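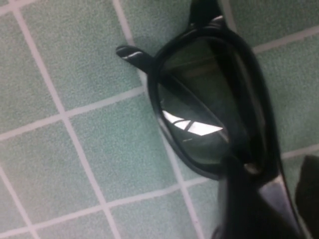
Let People Show Robots Badly

I have spent most of this year teaching a robot to pick things up, and I would like to make a case for doing it clumsily.

At Nellosgate we collect demonstrations two ways. In the first, you take hold of the arm itself and push it through the job, the way you'd guide a kid's hand around the letter S. In the second, you sit at a desk with a controller and drive the arm while watching what the wrist camera sees. Both work. Both are a lot more fun than they sound, and I say that as a person who once did 40 pickups in a row before lunch and then went back for more.

The usual advice is to keep your demonstrations clean. Go straight to the object, close the fingers, lift, set it down, stop. If you fumble, throw that run away and do another one. When I started, Hrvoje Đorđević gave me exactly this speech, and he gave it well, and I followed it for weeks. I got very smooth. My runs looked like ballet.

Then we let the robot try by itself, and the first time it came down a little off to one side it had no idea what to do. Of course it didn't! I had never shown it anyone coming down a little off to one side. Every example it had ever seen was of somebody who was already in the right place.

Sunglasses were what changed my mind. They are a wonderful, terrible object. The rims are slick, the arms fold at odd angles, and a dark shiny lens picks up every light in the ceiling. Coming in from close above, you can lose track of which curve is the one you meant to grab. My hands kept making small corrections: drift left, too far, back a bit, turn the wrist, wait, okay, now. I was embarrassed by those runs and deleted a good number of them. Azra Spahić asked me to stop deleting and start a second folder, which she labeled "wobbly" without consulting me.

The wobbly folder turned out to be the good stuff. When we trained with it mixed in, the arm began to do something I had only ever seen people do. It came in wrong, slowed down, and fixed itself. I yelled loud enough that Vesna Halilović came in from the next room.
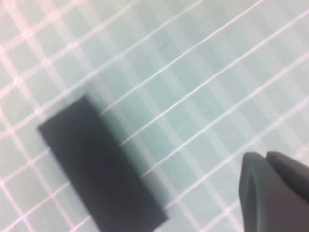
I think the reason is pretty simple. Most of a grasp is the approach, and most of the approach is being slightly wrong and knowing which way is less wrong. With a plain block on a flat surface you might suppose there's nothing to learn. Watch a new person try it by remote control, though. They stop short. They creep. They line up the fingers with an edge, change their mind, and line up with the other edge. There's a whole conversation going on in there between the hand and the eye, and a clean demonstration cuts it out like dead air from a radio show.

Now, Hrvoje has a fair point on the other side, and he makes it often. Hesitation is catching. If half your examples pause above the object for two seconds because the operator was thinking about dinner, the robot will pause too, and it isn't thinking about anything. We had a stretch in July when our arm would hover over every single item like a nervous guest at a buffet. That was me. I had been tired, and the robot learned tired.

So I don't want to keep everything. A pause with no decision in it can go. A run where you drop the thing, chase it into a corner and give up can probably go too (I still keep a few, out of affection). What I want kept is the recovery, the moment when a person notices and fixes. As of this week we have 3193 runs saved, and I've tagged 322 of them as having a real correction in the middle. I'd trade a big pile of the others for another hundred of those.

I also think we should widen who gets to drive. Engineers get polished quickly and then all make the same moves. Ljubica Dervishi had never touched the controller before this spring, and she rolls her wrist into a grasp from the side in a way none of us had thought of. Rogério Meireles does it left-handed. Their runs look strange next to mine, and I love having them in there — a robot that has learned from one careful person has learned one careful person's habits, including the bad ones.

If you're setting up your own collection, try it for a week. Put a beginner in the chair. Start the arm from somewhere awkward. Leave the recorder running when it goes a bit sideways, and look at those runs before you decide what they're worth.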